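4.2 Equipment Planning for Two-Arm Stations

The cost model in Section 3 treats each station as a single purchase. In practice, the budget at Flosivham was drawn up in parts – arms, grippers, cameras, mounting hardware and spares – and the parts wear out at different rates. Grippers were the largest repeat expense. Obi and Mercado (Section 2) planned for two spare sets of fingers per station, and we kept that figure.

Soft goods had the greatest effect on the choice of gripper. A fabric pouch folds under pressure and often calls for both arms, so a station bought with one arm and upgraded later would not have covered the task list. Figure 8 shows work on a pouch of this type.
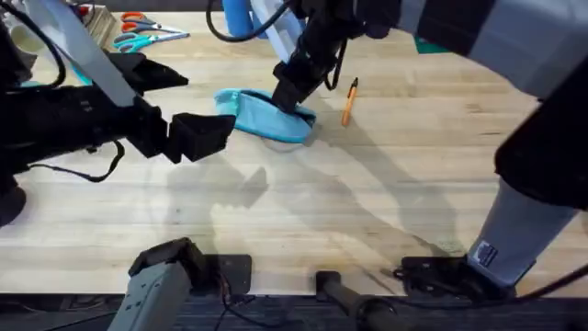
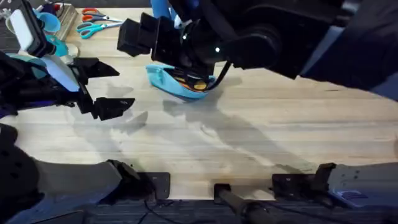
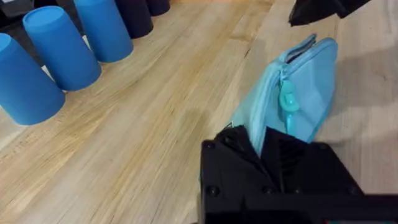
Figure 8. Handling of a fabric pouch at a two-arm station with a wooden tabletop.

4.3 Budget Lines and Timing

Orders placed in January were assigned to three lines: capital, consumables and service. Small test objects such as pouches, cups and scissors were charged to consumables, with a limit of $200 per station. Service was set at 43 hours per year, following the Cemura estimate. Ruiz-Ortega advised that table mounts be ordered together with the arms – a late mount holds up the whole station – and this was adopted for all later purchases.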